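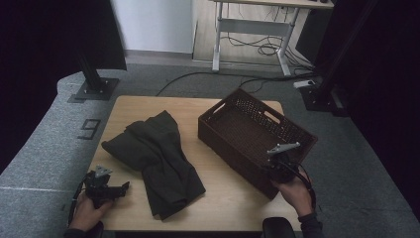 Huremley Folding Table with Dulier Basket
Item no. 3489

Overview

The Huremley is a fixed-height table for sorting and folding dry laundry in laundry rooms, linen stores, alteration shops and shared household spaces. It has a flat top in a light wood finish and is sold as a set with a Dulier open-top basket in dark brown. The top and the basket are also available separately as replacement items.

Usable depth is 700 mm from front edge to back edge. This takes shirts, trousers and hand towels laid flat in one pass. Bath sheets and single flat sheets need to be folded in half lengthwise before they are laid down. For double sheets and duvet covers, place two Huremley tables front to back and fit the joining plates (sold separately under Gekora Hardware).

The table is intended for seated or standing use. The front is open between the legs, with no crossbar at knee level, and accepts a standard office chair. Armrests that rise above the top will touch the front edge and may mark it over time. An edge guard is listed under Accessories.

What is in the set

Tabletop, light wood finish
Leg frame, right and left
Crossbar, rear
Dulier basket, dark brown
Hardware pack and hex key
Self-adhesive foot pads
Assembly sheet

Handling fabric on the table

Heavier cloth behaves differently from shirt cotton on a smooth top. Twill, canvas and brushed work fabrics hold a gathered shape once picked up, and the fold has to be opened out again before the piece will lie flat. Set the piece down with the seam line toward you, release it, and draw the two sides apart. Press along the seam with the flat of the hand. Do not drag the piece back across the front edge. 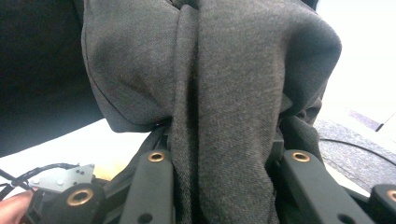
Gray fabric with a diagonal twill weave, gathered into a central fold.

Knits and light jersey can be folded directly where they land. Items with metal buttons, buckles or exposed zippers should be turned inside out or laid with the hardware facing up. The top coat resists light abrasion from fabric but can be scratched by a zipper pull moved under pressure.

Dark textiles that have been washed only once or twice can shed dye when damp. The table is rated for dry laundry. If a damp item is placed on it, move the item and wipe the surface within the hour.

Recommended working layout

Place the pile to be folded on the left half of the table and the basket on the right, turned at a slight angle with one short end toward the pile. Folded pieces then travel a short distance and enter the basket over its lowest reach. Left-handed users can mirror the arrangement. The top has no left or right side and no fixed basket position.

Leave a clear strip along the front edge wide enough for both forearms. If the basket is filled to the rim, move it to the floor or a shelf before starting the next load.

The Dulier basket

The basket is rectangular and open at the top. The standard version supplied with item 3489 has perforated walls in a square grid and a perforated floor in the same pattern. A cut-out handle is set into each short end. The perforation lets air move through the contents during storage, but it is not a substitute for drying.

The long side measures 500 mm on the outside. The basket does not fold and does not have a lid. Baskets nest when empty, and a stack should not be lifted by the handles of the top basket.

A woven version is sold for rooms where the basket remains on display. It has tight horizontal rows in dark brown and a rolled rim, and it takes the same load as the standard version. The rim is the part that wears first.

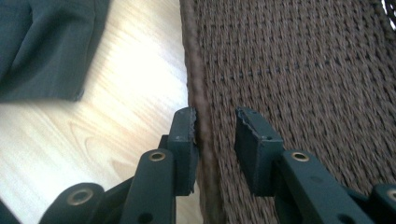 Lift the woven version with both hands under the base when it is full. Single-hand lifting by the rim is acceptable for an empty basket and should be avoided otherwise. A strand that has come loose at the rim can be tucked back under the neighboring row with a blunt needle. Do not cut it. If a row has opened along its length, the basket should be taken out of use for delicate fabrics, as the strand ends will catch on fine knits and hosiery.

Both versions can be vacuumed with a soft brush attachment. The standard version can also be rinsed with lukewarm water and left upside down to drain. The woven version should be wiped with a cloth that has been wrung out well.

Surface

The top is finished in a pale beige with a faint grain. The pattern varies slightly from one top to the next, and tops ordered at different times may not match when placed side by side. Customers joining two tables should order them together and state this in the order notes.

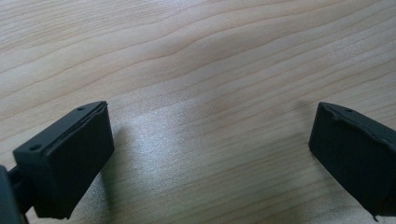 Photo: Neves Equipment Supply

The finish has a low sheen. Under strong overhead light, pale fabrics are easier to inspect for stains when a dark cloth is laid down first. The surface is suitable for pinning through a mat, but pins should not be pushed into the top itself.

Technical data

Item number: 3489
Usable depth: 700 mm
Basket, long side: 500 mm
Height: fixed
Top: light wood finish, low sheen
Basket: dark brown, open top
Assembly: required, 2 persons
Use: indoor, dry rooms

Assembly

1. Lay the top face down on a blanket or on the opened carton.
2. Position the leg frames with the foot pads pointing up. Start all bolts by hand.
3. Fit the rear crossbar between the leg frames.
4. Tighten the bolts in the order given on the assembly sheet.
5. Turn the table over with one person at each end. Do not tip it over the legs on one side.
6. Check for rocking. On uneven floors, add a foot pad to the short leg.
7. Retighten all bolts after the first month of use.

Care

Wipe the top with a soft cloth and a mild detergent diluted in water, then dry it. Do not use scouring cream, acetone or bleach. Lint and fiber dust can be removed with a dry microfiber cloth. Irons, steamers and hot dryer racks must not be placed on the top, with or without a pad.

Accessories and replacement parts

Gekora joining plates, pair
Gekora edge guard, front, clear
Replacement top
Replacement hardware pack
Dulier basket, standard, dark brown
Dulier basket, woven, dark brown

Delivery

The set ships in two cartons, which may arrive separately. The table carton is flat and should be stored lying down until assembly. Report transport damage to Neves Equipment Supply before assembly and keep the packaging. Orders for the woven basket placed after September ship with the next production run.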